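4.3 Checking the wrist view before a recording session

The Stisov policy is trained on the wrist camera alone, so both fingertips have to be in view in every episode. In the Stasard trials, most of the episodes we threw out had one tip missing or a camera that had slipped in its clamp. Do this check at the start of each session and again after any finger change.

1. Start the recorder and open the Live tab.

2. Open the gripper all the way. Wait for the width reading to settle.

3. Hold the gripper at working height and point it at an open stretch of floor with some furniture behind it. Plain walls give the tracker too little to work with.

4. Compare the Live tab with Figure 4-2. Both tips should be visible at a similar height, with a clear gap between them.

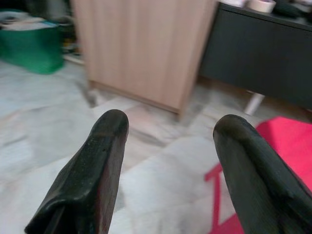
Figure 4-2. Wrist view with the gripper open and empty. Parts of the floor are blurred.

5. If one tip sits clearly higher than the other, loosen the camera clamp, turn the camera until they match, and tighten it again.

6. Close and open the gripper 2 times. The tips should come back to the same place on the screen.

7. Record a test clip of 30 seconds, moving at the speed you plan to use for the task. Save it under the session name with "check" at the end.

Note: Worn fingers can stay in use. The Cordeiro set has 683 episodes, and 131 of them were recorded on scuffed fingers. We found no difference in grasp success between policies trained with and without those 131. Replace a finger when the rubber is torn or the tip no longer springs back.

Note: Some blur is normal when the gripper is moving. If the blur stays when it is held still, clean the lens and repeat step 4.

CAUTION: Keep hands clear of the fingers during step 6. The Zorkberg drive does not stop on contact in setup mode – use the red switch on the handle.

If the test clip plays back without dropped frames, go on to 4.4, Setting the start pose.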